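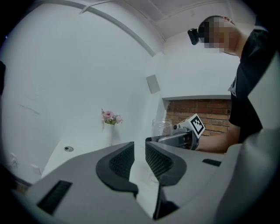 drutberg_bench

Marker tracking drops out when the two grippers get close together?

Building a pair of hand-held grippers at our shared workshop. Gray bodies, curved black fingers with the mesh-textured pads, marker cube on each. Idea is you do a job by hand with them, we log where the cubes go and how far the jaws are open, later a small arm at home repeats it. Arm isn't finished so ignore that part for now.

Single gripper works great. Two grippers, mostly fine until they come together over the middle of the table, then one cube just vanishes from the log. Sometimes comes back flipped, like the thing rotated 90 degrees in one step. Worst when I'm passing a glass from one to the other. Last night's log had 246 dropouts and 37 of those flips, all in one session.

What I tried so far
- new markers, printed matte, no change
- slower movements, a bit better, but then who wants to move like that
- calibrated the camera again with the Melex script, same as before

Head camera is the main one. White table, white walls, lots of light. Cubes are glued with the tags from the default Jarer set. Is it the cubes, the camera or me?? Also the jaw reading jumps when I close on the glass but maybe thats a separate thing.
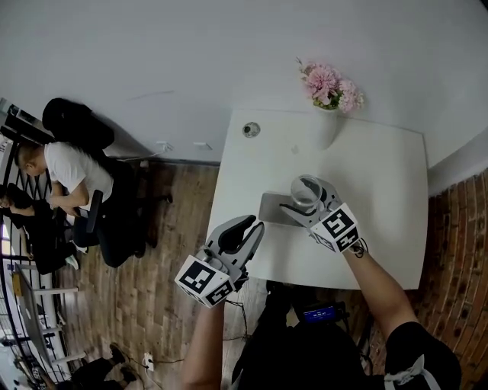
Right gripper closed on the glass, left one open. Head camera view.

tinplate_otter

Two problems I think.

Flips first. Classic. When the tracker only sees one face of a cube, and that face is nearly square on to the camera, there are two poses that fit almost equally well and it picks the wrong one now and then. You want two or more faces visible and solved TOGETHER as one object. Check your config, the Jarer loader treats every tag as its own marker unless you give it a layout file for the cube. Without the layout a cube doesn't help you much, you just have a bunch of loose tags.

Make the layout file carefully. Measure the actual printed tags with calipers, not what the PDF says. My printer scaled everything and I lost 4 evenings to that.

Dropouts are probably your own hand or the other gripper blocking the tag. Not much software can do there. Second camera from the side, or raise the cube on a short post so it clears your knuckles. If it's only gone for 6 frames or less I just interpolate and move on — anything longer, throw the take out.

Oh and leave a plain white border around each tag. Trimming right up to the black kills detection, especially against something dark.

karakaya_garage

had this, was exposure. turn off auto exposure, lots of light already so set it short and leave it. fixed it for me

drutberg_bench

Exposure is already locked, shouldve said. No layout file though!! Had no idea that was a thing. Doing that tonight.

mothbox

Agree with the layout file, go do that first. Adding on the jaw reading since it got skipped.

If you get the opening from the motor side or a pot on the trigger, curved flexy fingers will lie to you. Trigger keeps moving after the pads touch the glass, fingers just bend. So the number says "closed more" while the glass hasn't changed size. Put a small tag on each finger and measure between those, or log trigger and finger gap as separate columns. I do the second one. Costs nothing and you can sort it out later.

A jump (not a drift) sounds more like a loose connector tho. Wiggle the cable with the log running. The Karakaya trigger boards come with a really short plug and mine needed a dab of hot glue before it stayed put.

Use a plastic cup while you test. Ask me how many glasses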